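About Us – Automation and Our People
Greltatden Catering Services
2023-03-29
By the Greltatden Communications Office
Category: Company, Our Workplace

Greltatden prepares and delivers meals for offices, training centers, and residential facilities. The company began as a single kitchen serving the employees of one factory and now operates 2 production kitchens, Osa and Arard, together with a small development site at Nazarenko House. Each working day the kitchens send out trays to be served, collected, washed, and laid again. Much of the work is repetitive, and for most of our history all of it was done by hand.

This page sets out how Greltatden uses automation, how decisions about it are made, and what employees may expect when their work is affected. It is intended for customers, applicants, and members of staff.

How the program began

The automation program grew out of a review of work-related injuries and absences at the Osa kitchen. The review found that strain of the wrist and shoulder was reported more often in tray assembly and dish return than in cooking, packing, or delivery. Employees in both areas were asked which parts of their shift they would hand over first if they could. Laying trays, sorting returned cups and utensils, and moving small containers between surfaces were named most often.

Management accepted the findings and agreed to study these tasks before any others. Cooking, menu planning, and contact with customers were placed outside the scope of the program, and they remain outside it today.

A first attempt used a fixed conveyor with guides set to the width of the standard tray. It worked well for one customer and poorly for the rest, whose trays and cups differ in size. The conveyor was withdrawn after one season. Robot arms were considered next – they are slower on a single task but can be set up again when the tray changes.

How we work

Every task proposed for automation goes through the same steps. The employees who perform it write down how it is done, including the exceptions that do not appear in any manual. The development team at Nazarenko House then tries the task with ordinary tableware and containers. A trial moves to a kitchen only when the shift supervisors and the employee representatives have both agreed to it in writing.

Trials in the kitchens are run alongside normal work and do not replace it. During a trial the staffing of the shift is left unchanged, and any employee may stop the equipment without giving a reason beforehand. Stops are recorded by time and place. The name of the person who made the stop is not recorded.

The dish return area at Arard was the first to complete a full trial. Over its course, employees entered 844 comments in the shift log. A large share concerned noise, the height of the tables, and the placing of the stop button, and the layout of the area was changed twice as a result. Others dealt with thin-walled cups, which were gripped too firmly in the early weeks. Those cups are still sorted by hand.

What changes for employees

Automation changes the content of a job even where the job itself continues. An employee who once laid trays for a full shift may now spend part of it checking trays, refilling supplies, and correcting errors. Some members of staff have welcomed the change. Others have told us that they miss the steady pace of the earlier work, or that watching equipment is more tiring than they expected. The company takes both views seriously, and rotation between stations is now offered on all shifts at both kitchens.

Greltatden has made the following commitments to its employees:

No employee will be dismissed as a result of a task being automated under this program.
Pay grade is kept when an employee moves to a different station.
Training takes place during paid hours.
Results of trials are posted in the break rooms in full, including those that were not successful.
Speed targets for employees are not to be taken from equipment data.

To date, 39 employees have completed the basic training course, which covers safe distances, stopping and restarting, cleaning, and the reporting of faults. The course lasts 7 working days and ends with a supervised shift. Employees who complete it may apply for the post of station technician, a grade that did not exist at the company before the program. Applicants are not required to have technical schooling. Knowledge of the kitchen has proved a better preparation than many of us had assumed, and most of our present technicians came from dish return.

Work at Nazarenko House

The development site is where tasks are broken down and tried with everyday objects. Small, rounded, and shiny items receive particular attention, as do soft ones such as napkins. Kitchen employees are invited to spend part of their training at the site and to say plainly where a proposed method would fail on a busy shift.
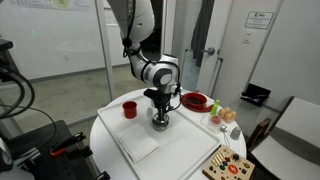
Will automation reduce the number of people employed in the kitchens?

The company does not plan any reduction under the present program. Positions that become vacant through retirement or resignation are reviewed one at a time, and the employee representatives are consulted before a position is changed or closed. Should this policy be revised, employees will be told before customers and before the public.

Oversight and review

The program is reviewed every March. The review considers injury reports, absences, shift log comments, and the cost of equipment and training. It also records which tasks have been returned to manual work. The most recent review advised that tray laying at Osa remain in trial for a further period, as the variety of trays in use there is greater than at Arard – and the supervisors did not consider the method ready. Management has accepted this advice.

Employees with questions about the program may speak to their shift supervisor or to an employee representative. Customers who wish to know how their own service is prepared may write to the kitchen that supplies them. Visits to either kitchen can be arranged outside serving hours.

Related pages
Our Kitchens: Osa and Arard
Station Technician: Duties and How to Apply
Workplace Safety at Greltatden
Summary of the Annual Automation Review
Information for New Customers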